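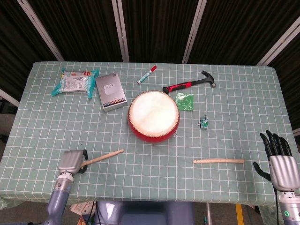 Small drums: what came in and how to look after them

The instrument shelf at the Metthorpe lending room has a new section this month. We now have small red barrel drums to borrow, each with a pair of light wooden sticks, and they go out on the same terms as the ukuleles and the hand bells. The loan is two weeks, renewable once if no one else has asked for it. Bring your card and a bag big enough to carry the drum upright.

The money came from the spring sale, which raised $3,737. Of that, $2,089 went to instruments and stands, and the rest is being held for the roof over the side entrance. Several members asked at the last open evening why we didn't buy a full drum kit. A kit needs a room of its own and somebody to set it up each time. A small drum needs a kitchen table and a cloth.

The cloth matters more than people expect. A drum set straight down on a bare table slides when you play it and picks up scratches along the bottom edge, where the tacks are. A tablecloth is enough to hold it still. Some members fold a bath towel in four and put it under the cloth, and the neighbors downstairs will thank you for that. If you want to practice late in the evening, lay a thin dish towel over the head and play through it.

Clear a space before you start. Most of us practice on the same table where we eat, open the mail and fix things, and the drum ends up sharing it with everything else.
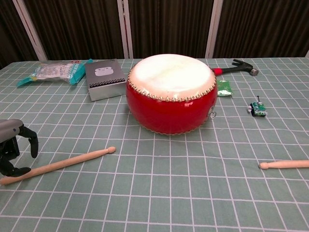
Tools are the main worry. A hammer that gets knocked against the head can put a hole in it, and a new skin costs more than the fine we charge for late returns. Put anything heavy or sharp on another surface for the half hour you're playing. Food is the next thing. Salt and grease from snacks get on your fingers and then on the skin, and the marks don't come out. Eat first, wash your hands, then play. The little gel packets that come in shoe boxes and electronics should be kept off the head too, and please don't store one inside the bag with the drum. The skin needs some moisture in the air to keep its tone.

Don't worry about light or dark patches on the drumhead. Natural skins are often uneven in color, and it makes no difference to the sound. What we do want to hear about is a loose tack, a split in the head or a crack in the body. Write it on the tag and tell whoever is at the desk. Don't push a tack back in yourself. We had one come back last year on an older drum with the tack glued in at an angle, and the whole row had to be redone.

For cleaning, use a dry cloth on the red sides and a soft brush around the tacks. No polish and no water. Keep the drum away from radiators and out of parked cars. If you have a humidity gauge at home, anything between 40 and 60 percent is fine.

As for sticks, hold them loosely and let them bounce. Beginners tend to grip hard and hit the middle every time. Try the center for a low note and then move out toward the edge – the sound gets higher and drier. A metronome set to 80 is a comfortable speed for the first exercises on the printed sheet. Start with even single strokes, left and right, until both hands sound the same, and only then go on to the second line. The sheet is in the pocket of the carrying bag, and spare copies are at the desk.

If you lose a stick, please don't replace it with one of your own. A mismatched pair is harder to play, and we'd sooner sell you a matching set at cost.

The beginners' table meets Sunday at 3 p.m. in the Halonen room, upstairs on the left. You can bring a borrowed drum or use one of ours. Children are welcome with an adult. The group plays for an hour and then there is coffee.

To reserve a drum, put your name on the list at the desk or leave a message on the lending room phone. Reserved drums are held for three days.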